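Flinden
About us

Flinden teaches robots by demonstration. Manufacturers bring us a task that people currently do by hand, and we return a recorded set of demonstrations, a trained control policy and a report on where the policy fails. We do not build arms or hands. We work with the hardware the customer already has, or with a standard cell of our own if none has been chosen.

What we do

Most of our work falls under two methods. In hand guiding, the operator holds the arm near the wrist and moves it through the task while the controller records joint positions and forces. In remote control, the operator stands at a separate station and drives the arm through a pair of handles, watching the wrist view and a fixed view on 2 screens. Hand guiding suits short motions with firm contact, such as seating a part in a fixture. Remote control suits anything that depends on finger placement, where a person's own hands would block the view or load the arm.

A typical project starts with 1000 demonstrations of one task. Harder tasks, mainly those with flexible parts or tight clearances, go to 2000. Failed attempts are kept and labeled. A grasp that slips and is corrected is stored as one demonstration, with the correction marked.

Our sites

The main office and training floor are in Dindanberg. Remote control stations are on the same floor as the cells, separated by a safety fence, so that an operator can reach the cell on foot when a part jams. A smaller site at Hedegaard handles data storage, labeling and policy training. Customer hardware is not shipped to Hedegaard.

Plilia

Plilia is our recording software. It stores joint data, hand data and camera views against a single clock, and it flags any demonstration in which the streams drift apart. Customers receive a license with each project and may keep recording after our part ends. Export is to plain files. The current release supports 5 arm controllers; the list is available on request.

Operators

New operators train for two weeks before their recordings are used. The first week is spent on free motion, stopping distances and recovery from a stalled finger. The second is spent on a practice task that is scored for smoothness and repeatability. Operators work in short sessions with a change of task between them. We take on new operators each September.

Working with us

Send a short description of the task, the part drawings and the cycle time you need. If the task is better served by a fixed program, we will say so in the first reply. Site visits can be arranged at Dindanberg, with closed shoes required on the floor.

Page last revised 23/07/2026.

Recording on a jointed hand

Finger motion is recorded separately from arm motion and checked first, as small errors at the finger joints carry straight through to the grasp. Operators learn to bring the wrist in slowly and settle the fingertips before closing. With the hand extended and the fingertips curved slightly downward, the links can hide part of the target from the wrist view, so the fixed view is used for the last stage of the approach. Coverings also matter to the setup: clear plastic film over the upper segment of an arm throws streaky reflections under overhead lights, and exposure is set with the film in place. 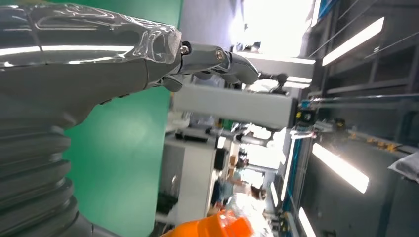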